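# Project Report: Hand Motion Recording for Simple Desk Tasks

Course project, group Sturnel, 6 October 2024

## 1. Goal of the project

Our group chose the topic of two-hand tasks, which are still difficult for a robot to learn. We wanted to record how a person moves both hands at a desk, and to prepare these recordings so that the next group can use them for training. The robot itself was not part of our work. The work started in April with a small plan of 4 tasks: folding a cloth, closing a box, sorting pens and moving a keyboard.

## 2. Setup

The recording place is built from aluminum rails around a wooden table. Black curtains hang on both sides, so that people who walk in the lab do not disturb the recording. On the table we put a white board, which makes it easier to separate the object from the background.

The person wears one tracking device on each hand. Each device has a plate with small markers on its top. Our software, which we named Plomby, reads the position of both plates and saves it together with the video from the head camera.

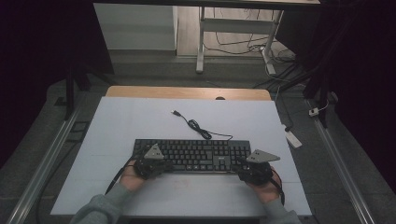
*Figure 1. Keyboard task, both hands on the front side of the keyboard. The USB cable is free on the board.*

We decided to leave the cable of the keyboard unplugged and not fixed. In the first version of the plan it was taped down, but then the task looked too clean compared to a real desk. With a free cable, the recordings differ more from each other, and our supervisor agreed that this is useful.

## 3. Recordings

In total we made 472 recordings. After checking, 430 were accepted. Most of the rejected ones had the same problem: one plate was turned too far away and Plomby lost it for a short time. This happened most often in the box task, when the wrists are rotated a lot. The keyboard task was easier for us, but the cables of the devices sometimes pulled at the wrist and the person had to stop and start again.

The keyboard task has 112 accepted recordings. We stored them in the folder "Yilma", with one text file per recording where the start and the end are written.

## 4. Problems and next steps

The calibration took more time than we planned. We repeated it after every break, and for this reason we lost almost one full afternoon in the second week. A short checklist on paper helped us later.

For the group Uva, who will continue, we recommend the following:

- check both plates before each session
- lead the device cables along the arm, not across the board
- write down which person did the recording

We did not yet compare left-handed and right-handed persons. The data for this comparison is still too small.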